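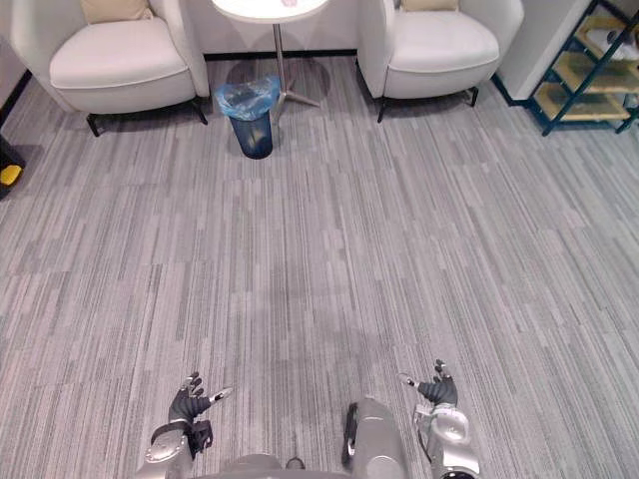 White armchair, striped carpet tiles.

Pondwood Paper Sorting: your questions

I get asked the same handful of things by nearly everyone who rings me, so I've put my answers on one page. If yours is missing, send me a message and I'll probably add it (I've been adding to this since November and it does ramble a bit).

What do you do, exactly?

I help people sort out their paper. Bank statements, old school reports, guarantees for toasters you no longer own, the lot! We sit down together with whatever you've got, decide what stays, and put the keepers somewhere you'll be able to find them. I don't do wardrobes or garages. I tried a garage once and I was no use at all.

My paperwork is really bad. Will you be shocked?

No. My own was dreadful for years. I had 2,039 sheets of it in the spare room when I finally gave in, and I only know that because I fed every one through a scanner with a counter on it. I'd kept the instructions for a video recorder and three copies of the same gas bill. You won't beat me.

How long does a session last?

Two hours. People often ask for a whole day and I nearly always talk them out of it. After two hours everyone starts keeping things they don't need, me included, and the tea stops helping. Most households want four sessions, with a week or more between them so you can chase up anything that's missing.

Do I need to tidy up before you come?

Please don't! I learn a lot from where the piles are. If post always ends up on the stairs, then the stairs are where your tray needs to go, and I'd never have known if you'd cleared it all away. Just find us a table and two chairs.

What do we do with the stuff we're throwing out? 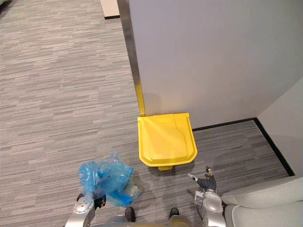
Throwing paper out is the bit people put off, mostly from worry that they'll lose something important. I use one place for plain recycling and another for anything with an account number on it, and the two must look nothing like each other. Stickers fall off and I've mixed up identical boxes more than once — very annoying when you're on your knees fishing out a pension letter. Something like that bright yellow bin against the white wall would suit me perfectly, as you'd spot it from the far side of any room. At home I use an old red washing-up bowl for shredding. Whatever you've got is fine so long as you can tell it from its neighbour at a glance.

What should I never throw away?

Birth, marriage and death certificates, wills, house deeds, anything to do with adoption or citizenship, and pension paperwork. They go in one folder with a dull name on the front. Tax papers need keeping for a set number of years, and that depends on whether you work for yourself, so check the current rules before you shred. I'm not an accountant and I won't guess.

Do I have to buy special folders?

You don't. I've used Drevari box files for ages and like them as the lids stay shut, but a shoebox does the job. I would steer you away from the thin Trulov wallets if you've got a lot to store. They're lovely colours, they slide about like fish, and a pack of 100 lasted me far less time than it should have. One sturdy box per subject, and write on the end as well as the lid.

Can't I just scan it all?

You can scan a fair bit, and I often suggest it for statements and receipts.
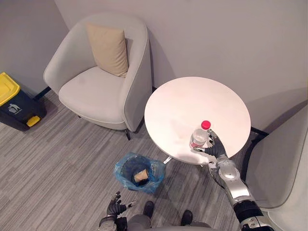
The trouble is that a muddle on paper turns into a muddle on a computer if you scan first and sort later, and then it's harder to flick through. So sort first. Name each file with the year, then who it's from, then what it is. Keep a second copy somewhere else too, and hang on to the originals of anything from the list above.

Will you read my letters?

Only as much as I need to work out which pile they belong in. If there's something private, tell me and you can do that box yourself while I get on with the instruction manuals.

Where do you work?

Pondwood itself and the villages out as far as Kapoor Bridge. Further than that I can do over a video call, and it goes better than you'd think, though you'll be the one holding things up to the camera.

Can I book you for my mum?

Yes, if she wants me there. Ask her first, please, and let her ring me herself if she can. Mornings before 11 are the best time to catch me.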